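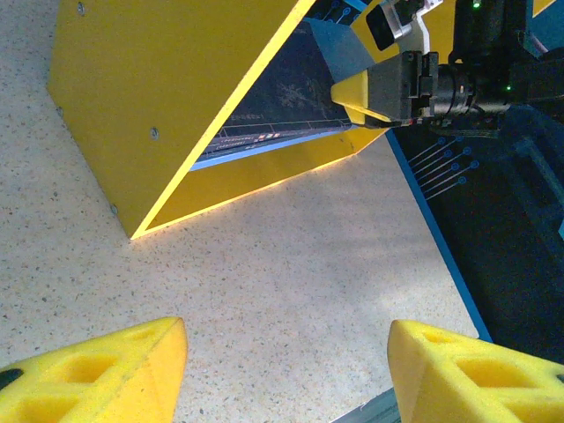 Skudimby Household Distribution Explorer, desktop version: review

Skudimby is a desktop program for working with income and wealth survey data. It computes Gini coefficients, percentile shares, Lorenz curves and a few of the less common measures (Theil, Atkinson, Palma ratio) from household files, and it writes the results to tables and charts. I used it for one semester in an undergraduate course on inequality and for a small piece of my own work on wealth shares. The comparison throughout is with Fasteo, the package our department has licensed for years.

Import

Skudimby reads comma-separated files, fixed-width files and the common statistical formats. Fixed-width import needs a layout file, and the layout editor is the weakest screen in the program. Column positions have to be typed one at a time, and there is no undo. A survey with 300 variables took most of an afternoon. Once saved, the layout can be reused for later waves if the column order has not changed.

Missing values are handled correctly by default. Negative incomes are not. The program keeps them in the file but drops them from the Lorenz curve without a message, so the curve and the Gini in the table next to it can come from different samples. The setting that controls this is under Preferences, Measures, Lower bound. Set it before doing anything else.

Weights and standard errors

Survey weights are supported for every measure. Replicate weights are supported for the Gini and for the top shares, but not for Theil or Atkinson. For those two the program offers a bootstrap, with 1000 draws as the default. On a mid-range laptop the bootstrap is slow enough that students started it and left for lunch. Fasteo is faster here, though it needs a script to do the same thing.

Point estimates from the two programs agreed to the fourth decimal place on every file I tried. Standard errors differed slightly for the top 10 percent share. The manual does not say how ties at the percentile cutoff are treated, and I suspect that is the source of the difference.

Top tail correction

This is the reason to consider the program at all. Household surveys miss the very rich, and wealth surveys miss them badly. Skudimby fits a Pareto tail above a threshold the user picks and recomputes the shares. It plots the estimated exponent against the threshold, so the choice can be defended in a footnote. Students who had struggled with the algebra understood the problem once they moved the threshold and watched the top share change.

It will also accept an outside list of large fortunes as extra observations. The matching is crude - one record per household, no adjustment for debt - and I would not publish from it.

Charts and output

Charts are plain and legible in black and white. Axis labels can be edited, but the font cannot. Tables export to spreadsheet and text formats. The Afolabi add-on, sold separately, adds decomposition by region and by source of income. It works, but it installs its own menu with names that do not match the main program.

Documentation

The manual has 11 chapters. The ones on measures are good and give the formulas in full. The chapter on equivalence scales is thin and covers only the square root scale. Users outside a university may find the Vurkcombe workbook more useful, as it starts from a raw file and goes through each step with the exercises included.

Verdict

Good for teaching, and good for a first look at tail sensitivity. Not a replacement for Fasteo if you need replicate weights on all measures or have to run the same job on many countries. There is no batch mode in the version I tested.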